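Setting up a pick-and-place task in Prasby

Aurelio Orozco
Updated 4 Aug 2024

Prasby is the simulation package sold with Brendard's desktop control kit. It loads an arm, a room and a set of objects, and runs the same task file that the kit later sends to the hardware. The steps cover one task from an empty project to a repeatable run. They assume that Prasby is installed, the licence is active and the arm model has been downloaded.

1. Create the project

Open Prasby and choose New, then Tabletop. Select the arm from the list and leave the gripper on its default, the parallel jaw. Set the physics step to 2 milliseconds. The installer's default is longer, and thin objects tend to slip between the fingers at that setting.

2. Load the room and objects

Under Scene, pick a room from the Ellix library. Ellix is included in the full licence; the trial has only a bare floor and one table. Add the target object, the container and whatever clutter the task calls for. Keep tall items out of the line between the arm's base and the container on the first attempt. They can be moved in later, once the plain version of the task runs.

Check the mass of each object in the side panel. Several of the library items are supplied with a mass of zero, which Prasby accepts without a warning and then treats as fixed in place.

3. Define the grasp

Right-click the target and choose Add grasp. For a flat object, set the jaws to close across the thin side and the approach to vertical. Grip force is given as a percentage of the maximum; 8 is a sensible start for light objects. Raise it in small steps if the object turns in the fingers.

Run the grasp alone before adding any further motion. Pause with the gripper at the container and check the angle of the object against the rim. 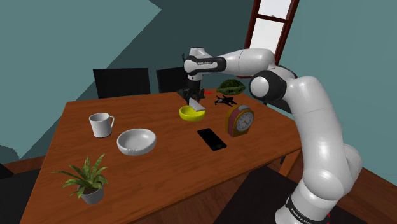
Gripper over the yellow bowl, with the flat grey object held at a tilt.

A tilted hold is acceptable provided the angle is the same on each run. If it varies, the grasp point is too near one end of the object. Move it towards the centre and run the grasp again.

4. Add the release

Add a Release block after the last waypoint. Set the height above the container floor to 10 millimetres and the opening speed to slow. At full speed the fingers can knock the rim on the way out – shallow containers are the worst for this.

5. Repeat with variation

Open Batch and set the run count to 100. Tick Shift objects and leave Change lighting off unless the task uses a camera. Results are written to the project folder as a plain table, with one row per run and a column for the reason of any failure.

Notes

Task files made before the February release need to be opened and saved once before Batch will read them.

The Pumphrey add-on replaces the built-in path planner. It copes better with crowded tables but adds a delay before each run, and its licence is separate.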